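Student Project Report: Attendance Patterns in Faith-Based Community Retreats
Litell Program in Community Studies
1 Mar 2020

This report examines participation in weekend retreats held by two congregations, Satberg Fellowship and Giraldo Chapel. Sign-up records covering 1,112 registrations were reviewed in January.
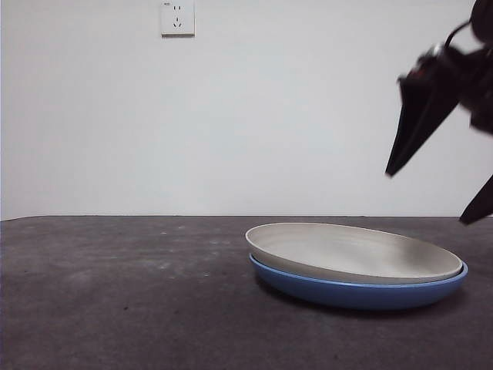 Registration at Satberg is handled in person after services. Members enter their details on a laptop, so any room used for sign-up must have power. A single wall outlet with two sockets, set in a white faceplate, is enough for the purpose. Giraldo accepts paper forms only.

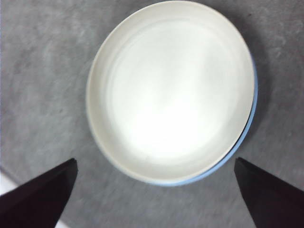 Families with children made up about 33 percent of those registered. Single adults tended to register late and to cancel more often. 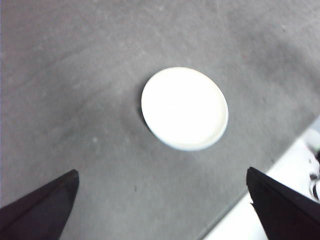 Submitted by: Neteck Student Research Group

Cost was the reason most often given for staying home. Both congregations offer reduced fees, but the Giraldo form does not mention them.

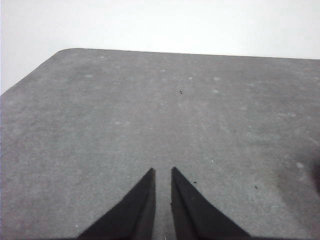

The group recommends that fee assistance be stated on the first page of every form and that cancellations be recorded by household.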